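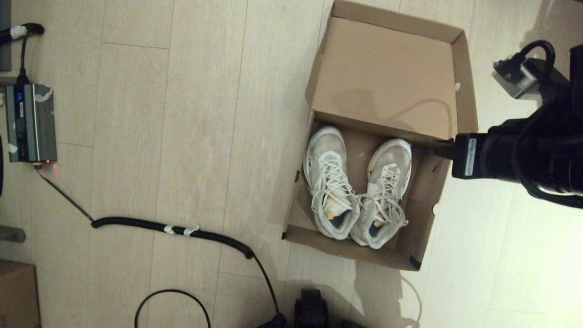
Pukeck Packing Planner

Planning and perception software for robot arms that handle boxed goods

Product overview

Pukeck Packing Planner is a software package for robot arms working with open boxes, trays and cartons. It takes in camera images, works out where a box and its contents lie, and produces arm and gripper movements that keep clear of the walls, the lid and anything already inside. It is supplied as a licence for a single workstation and may be used with one or two arms.

The package was first written for footwear returns, where pairs come back in every condition and have to be taken out, looked at and put back in the same box. Shoes remain the best supported class of goods. A shoe is soft in some places and stiff in others, its laces move, and two of them in a box leave very little room for a gripper finger. Methods developed for this work have since been extended to folded clothing, small bags and boxed household items.

Main components

Box finder. Locates the rim, the walls and the lid of an open box from a single view. Lids that are hinged to the box are treated as part of it, so that the arm does not swing through a lid standing behind the opening. Plain brown card, printed card and white card are supported. Clear plastic boxes are not supported in the current release.

Item separator. Divides the contents of the box into single items and marks the parts of each that may be gripped. For shoes, the heel opening, the collar and the side walls are marked separately. Loose laces are marked as a region to be avoided, and the user may set how wide the margin around them should be.

Grasp planner. Proposes grasps in order of preference and gives a reason for every grasp it rejects. Rejected grasps are kept in the record and can be shown over the camera image. Finger thickness, opening width and the shape of the gripper body are read from a gripper file. Files for the Katamia range of parallel grippers are included, and other grippers may be described by the user.

Path planner. Plans the approach, the lift and the withdrawal as one movement. Cables attached to the arm can be entered as flexible volumes with a minimum bend, and the planner will refuse a wrist turn that would pull them tight.

Session recorder. Stores images, joint positions, gripper commands and operator notes against a common clock. Sessions can be replayed in the viewer at any speed, with or without the planner's markings.

Working with a head camera

Many customers place their main camera high up and looking down over the work, at the head of the robot. The planner was designed with this arrangement in mind. The arm is removed from the image using its own joint positions before the box finder is run, and the part of the box hidden by the gripper is carried forward from earlier views for a period set by the user. A wrist camera may be added but is not required.

Work may be carried out on a table or at floor level. For floor work, the surface is fitted as a plane at the start of each session, and power units, leads and spare boxes left in view can be drawn round once in the viewer and excluded from the search. Excluded areas are still treated as obstacles by the path planner unless the user states otherwise. Pale wood-effect floors are close in colour to plain card, and for such floors the depth setting of the box finder should be switched on.

Control modes

Three modes are provided. In supervised mode the planner proposes each movement and waits for the operator to accept it. In continuous mode it proceeds through a list of tasks and stops when a grasp scores below the set limit. In guided mode the operator moves the arm by hand controller and the planner holds the fingers away from the box walls. The change from one mode to another can be made during a session without homing the arm.

Side walls of thin card bend under slight pressure. In all modes a contact limit may be set for the walls separately from the limit for the goods.

Technical summary

Licence: one workstation, up to two arms
Camera inputs: up to 4
Gripper files supplied: Katamia parallel range
Item models supplied: 362
Session recorder storage: 2000 sessions before archiving is required
Free disk space for installation: 80 GB
Interfaces: command line, desktop viewer, Python library
Operating system: Linux

A graphics card is required for the item separator. The path planner and the session recorder will run without one.

What is supplied

The licence includes the planner, the viewer, the Python library, a printed calibration sheet and the user manual in English. Robot arms, grippers, cameras and power supplies are not included. Customers who wish to buy a complete workstation may do so through our integration partner, Matoušek, who will also carry out site calibration.

Support and updates

Support is provided by e-mail for the term of the licence. Updates are issued twice a year, with the next planned for August. That release will add a model for boots with side zips, prepared with sample goods lent by the retailer Stondasport, and a revised lace margin tool.

Settings files from the previous version can be opened without change. Gripper files must be converted once, using the tool in the installation folder.

Enquiries

Requests for a trial licence should be addressed to Ayana Tefera, Product Manager, and should state the arm, the gripper and the camera in use. Trial licences include every component except continuous mode, which is enabled on purchase.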